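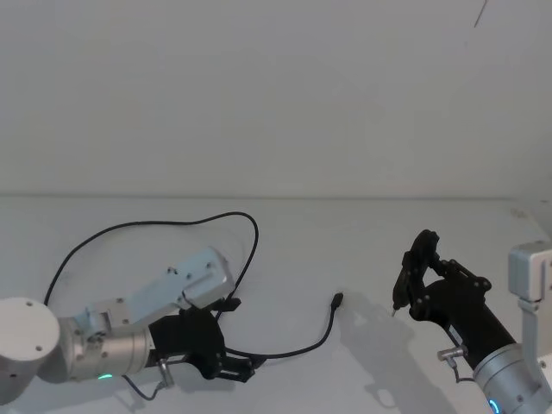
About Retby Lettings

Retby Lettings manages rented homes on behalf of private landlords and housing trusts in Hedadero and the surrounding villages. The company was established by Yolanda Salcedo and has been in business for 20 years.

We currently look after 2,440 properties, from studio flats to family houses. Our services include tenant referencing, rent collection, inspections and repairs.

Nusrat Siriwardena leads the Ambaye branch, which opened in February and handles all student lettings.

Deposits are held in a separate client account. Our complaints procedure is available from either office on request.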